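4.2 Open-day demonstration

The window-inspection task was shown to visitors at the Feltthorpe open day in September. Each run took place in the Trullar simulator, with views of the exterior rendered on a wall display.

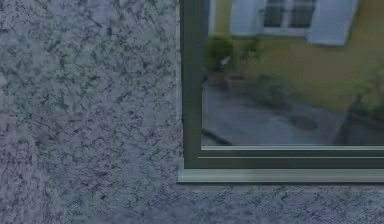
Figure 5. Rendered view of a window set in a speckled wall. The glass reflects a yellowish facade with shutters and potted plants.

Visitors chose the start pose, and the planner ran without operator input. We logged 18 runs over the afternoon – 2 were stopped early and are excluded from the analysis.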